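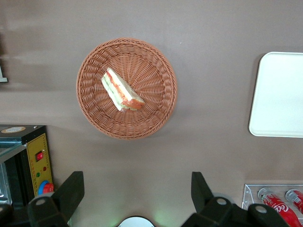 Lining a wicker basket for cut sandwiches: what do you use?

Prerton_Teas
Posts: 1,201

I serve afternoon sandwiches in shallow round wicker baskets, the radial weave sort with a plaited rim. Standard triangular wedges, white bread, two layers of filling. At present they go straight on to the weave. Two problems. Crumbs lodge in the rings near the centre, and a damp filling marks the strands. I am considering greaseproof paper, a cotton napkin, or giving up and using the flat white tray with the rounded corners. Views?

halfdan_b
Posts: 3,247

Greaseproof, cut to a circle 2 cm smaller than the base. A square sheet rides up the sides and tips the bread over. Change it at each refill.

On the marking: is that the filling, or is the bread sweating? If you wrap after cutting and hold in the fridge, the moisture is on the outside before it reaches the basket.

Prerton_Teas

Wrapped, fridge, out at 2 p.m. So possibly the bread. Butter goes to the edge on both slices.

Mandby Larder
Posts: 418

I would use the tray. Wicker cannot be wiped down properly and a raised lip holds the crumbs in one place. Baskets are for whole rolls and things in wrappers.

halfdan_b

Disagree. A cut wedge on a smooth tray slides when you carry it and the underside goes clammy, as there is no air beneath it. Weave gives some grip. With a liner the basket itself hardly gets touched by food, and it can be brushed out and washed at the end of the day. I have three that have been done that way for years.

Mandby Larder

Washed how? Soaking loosens the rim.

halfdan_b

Not soaked. Stiff brush, warm water with a little washing-up liquid, quick rinse, stood on edge to dry overnight. Never near the oven. Dry heat makes the strands brittle and they snap at the base first, where the bend is tightest.

tevthorpe_annie
Posts: 96

Cotton napkin here. Looks better, but it takes up butter and you need a clean one every time, so count the laundry before you decide.

Does the way you lay them matter? I stand mine up with the points at the top. A single one left over always falls on its side.

Prerton_Teas

I lay them flat on the side with the cut face towards the customer, so the filling can be seen. Lettuce or cucumber with tomato looks like nothing from the crust end. Standing up needs a full basket to work.

abdelaziz_k
Posts: 733

Tomato is your moisture source if you use it. Slice, salt lightly, drain on kitchen paper for 3 minutes, then put it between the lettuce and the other filling so it does not touch the bread. Cucumber the same, but longer.

Mandby Larder

Draining I agree with. I still would not put unwrapped bread in wicker.

Prerton_Teas

Going to try the cut circle with drained tomato and leave the basket in service. Is there a paper weight I should ask for? The roll I have curls at the edges.

halfdan_b

Cut it the night before and leave the stack under a chopping board. Weight makes little difference.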